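Trorkero Teleoperation Project
Progress report to the Handent fund, January 14, 2020
Prepared by Byung-chul Yook

Since the August report we have moved from arguing about the arms to using them. Both followers now track their leader arms closely enough that the operator stops swearing after the first few minutes, a milestone that did not appear in the original workplan but probably should have.

Demonstrations. The target for this period was 100 usable demonstrations of the two-arm envelope task. We recorded 100 and kept 73. The other 27 were thrown out, mostly for operator hesitation, which the policy learns with great enthusiasm. Replacement episodes are being recorded now and will be finished before the next payment falls due.

Operators. Ever, the leader-arm rig, is comfortable for short people and a trial for everyone else. We raised the bench and shortened the sessions. New operators need 13 practice runs before their data is worth keeping, so we have stopped inviting visitors to "have a go" during recording hours.

Software. Ham, our logging tool, no longer loses the gripper channel when both arms close at once. It took longer to find than I would like to put in writing. Joint positions and video are now stamped from the same clock.

Workcell. The patterned walls and floral mat are staying. Changing the background partway through would mean starting the data set again, and I have grown used to the roses. 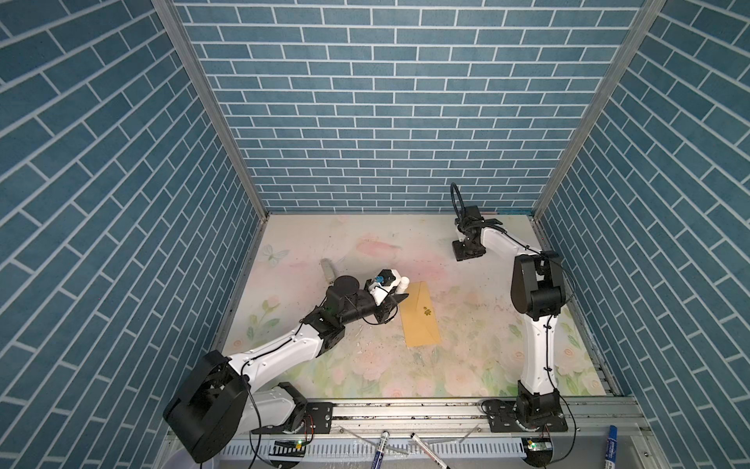

Figure 1. Both follower arms in the workcell, with the yellow envelope on the mat between them.

Spending is on budget except for cables, which we continue to buy at the rate other labs buy coffee. Next period we train the first policy on the full set and begin trials with the operator's hands off the leaders — and, at my request, near the stop button.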